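# Estside Packing Table: FAQ

Questions go to Elsie Whitcombe, who has heard them all.

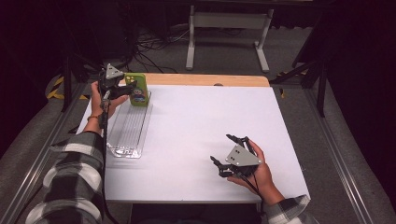 **Does the box go in the tray?**
Ribs up, box on top. Please stop inventing a third way.

**My box has a cartoon on it. Which way does it face?**
Toward you. It's the only company you'll get before lunch.

**Can I leave my coffee on the white table?**
No.

**How many boxes per shift?**
Up to 73. Elsie once did more and won't discuss it.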